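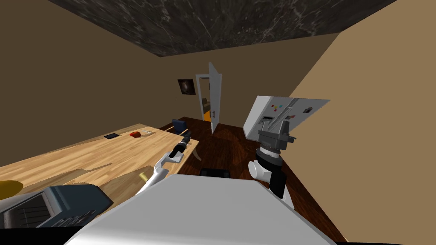 Dining room task in the simulator, seen from the robot's own viewpoint. Right gripper holding the button panel.

I spent an afternoon in June at the Duvance open day, mostly to see the simulation work. The hardware floor was crowded and I have seen enough arms stacking cubes. The sim demo was upstairs, on two monitors at the back of a meeting room, and had an audience of four when I arrived.

Gaetano Zuccaro ran it. The setup is a two-arm robot with a white body, placed in a generated house. Rooms are assembled from a parts library, so wall color, floor, ceiling, furniture and small objects all vary between episodes. The library holds 2,326 object models according to the handout. The ceiling in the room we got was dark veined marble over brown walls, a combination no builder would sign off on. Gaetano said the odd finishes are deliberate. They want the policy to stop caring about surfaces.

The part I came for was the panel. It is a flat light gray plate with four small buttons in red, yellow, green and cyan, and a dark slot under them. The task family is called Hagedorn internally, after a street, and covers picking up a flat rigid thing, reorienting it and placing it on a table without disturbing what is already there. A thin plate is harder than it sounds. The contact patch is small, the lever arm is long, and a small slip at the fingers becomes a large error at the far edge.

I asked how contact was handled. Valbona Vasić, who wrote most of that code, took the question. The solver runs at 1,000 Hz and the policy at 24 Hz, with interpolation between the two. Friction is randomized per episode. Mass is too, but over a narrow range, as a wide one taught the arm to squeeze everything as hard as it could. She had plots of grip force before and after the change and I would have liked ten more minutes with them.

Other notes from the session:

The buttons are rigid geometry and do not press. A version with travel exists on a branch called Estlow and runs too slowly for training.

Collision shapes are convex pieces generated offline. Table legs get their own pieces, which matters when an elbow goes low.

Success is scored on final pose and on displacement of the other objects. On the held-out rooms they report 86 percent. I asked what the failures looked like and was told mostly regrasps that ran out of time. I did not see a breakdown.

Rendering and physics are separate processes. If the renderer falls behind, physics waits. Sensible, and I wish our own setup did it.

What I did not get was a side-by-side with the real robot. Remo Carbone said transfer tests for Hagedorn are planned - no date given. Until then the percentage describes the simulator, and he said as much himself before I could.

Coffee was downstairs and had run out by 3:30. I left with the handout and a promise of the grip force plots by email.

Recent posts
Draltine motor controller: first bench results
Why my gripper calibration drifted
Notes on convex decomposition
Replacing the encoder on the small arm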